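Rincombe Ratel Two-Arm Teaching Bench

Overview
The Ratel is a bench-mounted pair of robot arms for recording tasks shown by a person. The operator guides two leader arms, and the bench arms copy the movement joint by joint. Each demonstration is stored as one episode, with joint positions, gripper opening and camera pictures on a shared clock. No program is written for the task.

Intended use
Jobs that need both hands and do not repeat exactly: opening and packing bags, folding, sorting mixed goods, holding a part with one gripper while the other works on it. For heavy or fast work, see the Mosar series.

Ways of showing a task
Remote: The operator sits at the leader station and works from direct sight or from the monitor. Leader and bench arms share the same joint layout, so there is no mapping to learn.
By hand: With the foot pedal held down, the bench arms go slack against gravity and may be led by the forearm. Gripper opening is set with the thumb wheel. Hand mode is suited to short moves and to correcting the end of a recorded episode. It is less suited to soft goods, as the operator's hands block the cameras.

Recording
Sampling rate is 30 readings per second on all channels. Internal storage holds 358 episodes at the standard length, after which the oldest must be exported or deleted. Episodes can be marked good, poor or discard from the pedal without letting go of the leader arms. Discarded episodes are kept until the operator logs out.

Arms
Joints per arm: 7, including the gripper
Mounting: clamp base on front rail, position adjustable when the clamp is released
Cable route: along the outside of the arm, clipped at forearm and elbow
Leave a free loop at the elbow and below the base. A cable clipped tight at either point will limit travel and may pull out of its socket.

Setting up
1. Clamp both bases to the rail and tighten by hand, then a quarter turn with the key supplied.
2. Connect power and data. Do not join the leader station yet.
3. Move each arm to its rest position and press Zero.
4. Connect the leader station. The bench arms will not follow until both leaders are within the start zone.
5. Record one short test episode and play it back with the table clear.

Notes on soft goods
Bags, clothing and thin packets settle differently each time. Change the starting position between episodes and include some where the first grip misses and is taken again. Our applications engineer, Natália Baptista, suggests 100 good episodes of a bag task before the first training run. Straps should be varied as well as the body of the bag. Small items may be left lying on the table if they will be there in normal use.

Options
Troncoso leader station, seated or standing height
Spare gripper tips, sold in pairs
Table enclosure with printed wall panels, plain panels on request
Long cable set

Delivery
Orders placed before the July stock check leave with the current gripper. Replacement tips fit both versions.

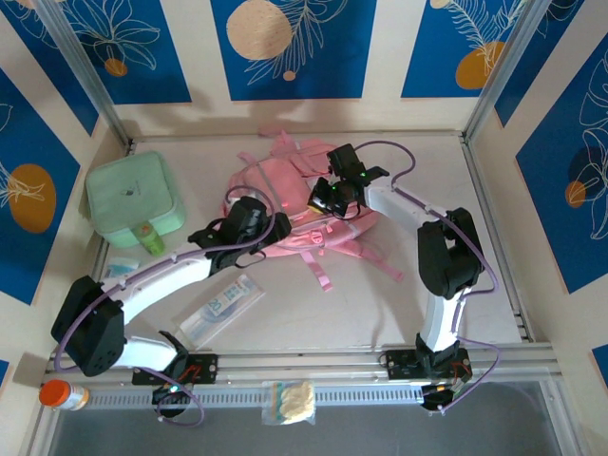
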